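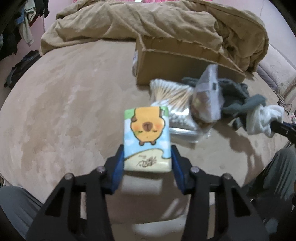 The Urkia Sticker Sheet Set

I've been selling the Urkia set for long enough that I can tell you exactly which questions are coming, so I've put most of the answers on this page. If you just want stickers, scroll down to the options and go for it!

Urkia is my animal set, drawn over one very rainy January in Prumetthorpe when I had a cold and didn't feel like leaving the house. I do all the drawings by hand with a brush pen first, then scan them and clean up the lines (not too much – I like them a bit wobbly). The colors are warm and on the soft side. If you bought my older Revis set, these are chunkier and less fussy, and they read a lot better from across a desk.

You get 3 sheets per pack, with 18 stickers on each sheet. The designs are different on every sheet, apart from the sleepy otter, who sneaks in twice because people kept asking for a spare.

What they're made of

It's a smooth vinyl with a clear top layer, cut just outside the drawing so there's a thin white border. I went back and forth on that border for weeks. Without it they looked lovely on a white notebook and disappeared completely on my navy water bottle, so the border stayed.

They're fine with splashes and a wipe from a damp cloth. I wash my own bottle by hand and the fox on it still looks good, but I wouldn't put them through the dishwasher. Mine curled at the ears after a few runs, and then my kitchen filter had a badger's foot in it.

Will they come off again?

From glass, metal and most phone cases, yes, slowly, and from a corner. Warm it with a hair dryer first if it's been on there a while. From paper, no! Please don't stick one in a library book or on your passport cover and then write to me about it. I've had both.

Laptop lids are usually okay. Anything with a rubbery coating is a gamble, and I'd try one of the tiny leaves on the edge of the sheet before you commit to the big bear.

Options

Urkia pack, glossy – the regular one
Urkia pack, matte – same drawings, a little quieter, nicer for planners
Urkia and Song bundle – one pack of each (Song is the bird set, and it only comes in matte)

Shops and party people

I print in batches of 300 packs, and when a batch is gone there's usually a gap before the next one while I save up for it. If you need 100 or more for a store or a wedding or whatever it might be, write to me before you order and I'll set them aside for you. I can leave off the backing card too, which makes them cheaper to mail.

Orders go out in the mornings, since my post office counter closes at 1 p.m. and I am not a fast walker. Everything ships flat in a stiff envelope. If yours shows up bent anyway, send me a picture and I'll mail another one.

Oh, and the matte packs are running low again, so grab one soon if that's the one you're after.

Sign up for the newsletter and be the first to hear about new sets. Enter your email address. You can unsubscribe at any time.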